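4.3 Wenn der Bügel hängen bleibt: der Fehler, der uns den April gekostet hat

Eigentlich wollte ich an dieser Stelle nur die Erfolgsquoten berichten und dann zur Diskussion übergehen. Aber wer schon einmal mit zwei Armen Wäsche auf Bügel gebracht hat, weiß, dass die Quote wenig darüber sagt, was im Labor wirklich los ist. Deshalb erzähle ich lieber von dem Fehler, der uns am längsten beschäftigt hat (im Fehlerprotokoll heißt er schlicht »Klemmer«) und der am Ende auch der Grund war, warum wir die Kraftüberwachung aus Abschnitt 3.2 noch einmal komplett umgebaut haben.

Kurz zur Einordnung: Die Auswertung umfasst 852 Durchläufe auf der Zelle in Ringate. Von diesen endeten 57 mit einem Schutzhalt, und 27 davon waren Klemmer. Das klingt erst einmal harmlos. Ein gewöhnlicher Schutzhalt ist ja auch schnell quittiert – Arme zurückfahren, Stoff neu auslegen, weiter geht's. Beim Klemmer ist das anders, weil beide Greifer mit demselben starren Teil in Kontakt stehen und jeder von ihnen eine eigene Vorstellung davon hat, wo dieses Teil gerade hinsoll. Der eine Regler zieht, der andere hält dagegen, und beide sind, für sich betrachtet, völlig im Recht! Die Gelenkmomente bleiben dabei erstaunlich lange unter der Abschaltschwelle, die Finger der Greifer leider nicht.

Zum ersten Mal aufgefallen ist mir das bei einem Durchlauf, der im Protokoll sogar als »erfolgreich« stand. Der Bügel war im Stoff, die Arme waren in der Ruhelage, alles grün. Nur hatte der Bügel danach einen weißlichen Streifen im Steg, wie ihn Kunststoff bekommt, wenn man ihn zu weit biegt. Ich habe dann alle Bügel aus der Kiste geholt und gegen das Licht gehalten, und da waren noch mehr davon. Peinlich, denn wir hatten bis dahin die Abnutzung auf das häufige Ein- und Aushängen geschoben.
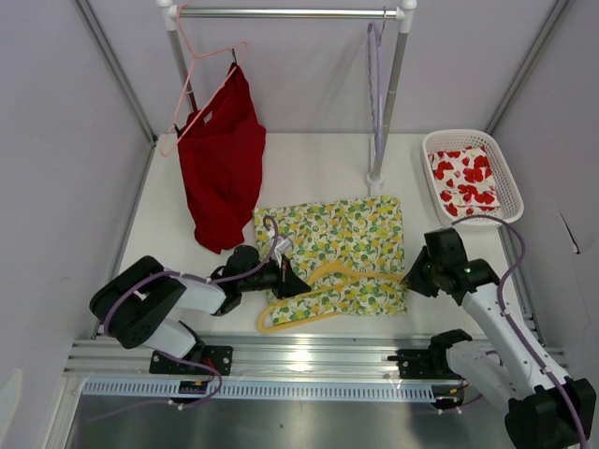
Abbildung 7: Zweiarmige Manipulation von Bügel und Stoff in der Versuchszelle.

Die Ursache lag in der Übergabe der Führungsrolle zwischen den Armen. Unsere Ablaufsteuerung (intern Fodell, siehe Abschnitt 3) vergibt für jedes Objekt genau einen führenden Arm, der andere folgt nachgiebig. Beim Stoff funktioniert das prima, der verzeiht fast alles. Kritisch wird es in Stellungen wie in Abbildung 7: Die linke Greiferspitze steht am Steg des gelben Bügels, die rechte trifft auf dessen schmales Ende, und darunter liegt der Stoff mit dem Zitronenmuster. Für die Bildverarbeitung sind Bügel und Zitronen beide gelb, und in der alten Segmentierung wurde das schmale Ende deshalb gern dem Stoff zugeschlagen. Der rechte Arm glaubte dann, er habe ein eigenes Objekt vor sich, und übernahm auch dort die Führung. Zwei führende Arme an einem starren Teil, mehr braucht es für einen Klemmer nicht.

Ich gebe zu, dass ich zuerst auf die Kabel getippt habe. Außen geführte Leitungen sind bei uns ein Dauerthema, und eine Schlaufe, die sich am Handgelenk spannt, erzeugt im Momentensignal ein ziemlich ähnliches Bild. Wir haben also zunächst brav die Zugentlastungen neu gesetzt und auf Besserung gehofft. Die Kurven wurden auch etwas ruhiger, die Klemmer blieben. Erst der Vergleich mit der zweiten Zelle in Sodasville hat uns auf die richtige Spur gebracht: Dort wurde mit einfarbig grauen Tüchern gearbeitet, und in keinem einzigen Durchlauf hatten beide Arme gleichzeitig die Führung.

Geändert haben wir letztlich zwei Dinge. Erstens darf ein Arm die Führung nur noch übernehmen, wenn der andere sie ausdrücklich abgegeben hat, egal was die Segmentierung meint. Zweitens überwacht der Moser-Filter aus Abschnitt 3.2 jetzt auch die Differenz der beiden Handgelenkskräfte. Laufen sie länger als 57 ms gegeneinander, werden beide Arme nachgiebig geschaltet. Öffnen dürfen die Greifer in diesem Moment noch nicht! Das hatten wir in einer Zwischenversion so gelöst, und der vorgespannte Bügel ist prompt quer durch die Zelle geflogen.

Den Dauertest mit 2.000 Greifzyklen hat die neue Fassung ohne Klemmer überstanden, allerdings mit mehr unnötigen Halten als vorher. Vor allem dicke Säume lösen die Differenzüberwachung aus, wenn der Stoff auf dem Bügel nachrutscht. Damit können wir vorerst leben. Eine Schwelle, die sich an das jeweilige Textil anpasst, haben wir ausprobiert, sie ist aber für diese Arbeit nicht fertig geworden und taucht in den Ergebnissen von Abschnitt 5 daher nicht auf.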